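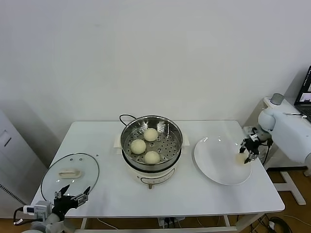 Pãezinhos ao vapor na cozinha comum

A oficina de março foi dedicada aos pãezinhos ao vapor, sem recheio, e encheu a cozinha da Nunametti logo na primeira meia hora. Quem orientou foi Fathima Fakir, que já tinha dado a sessão de pão achatado no outono.

A massa leva 300 g de farinha de trigo, 7 g de fermento seco, uma colher de sopa de açúcar, água morna e um fio de óleo. Amassa-se até ficar lisa, descansa uma hora tapada e divide-se em bolas pequenas, que repousam mais 25 minutos antes de irem para o cesto. Convém deixar espaço entre elas, pois crescem bastante, e não tapar todos os furos do fundo.

Usámos a panela elétrica de vapor de cor creme, com o cesto de inox e a tampa de vidro. O botão fica na frente. A tampa pousa-se na mesa, ao lado, e os pãezinhos passam um a um para o prato grande, de preferência sem os apertar.

Quem quiser repetir em casa pode congelar os que sobrarem e voltar a aquecê-los no vapor, diretamente do congelador. No micro-ondas ficam rijos.

A panela pode ser requisitada pelos sócios durante o fim de semana. Pede-se que volte limpa e com o cesto seco. A próxima oficina, em abril, será sobre sopas de legumes e as inscrições fazem-se na receção, até às 18h.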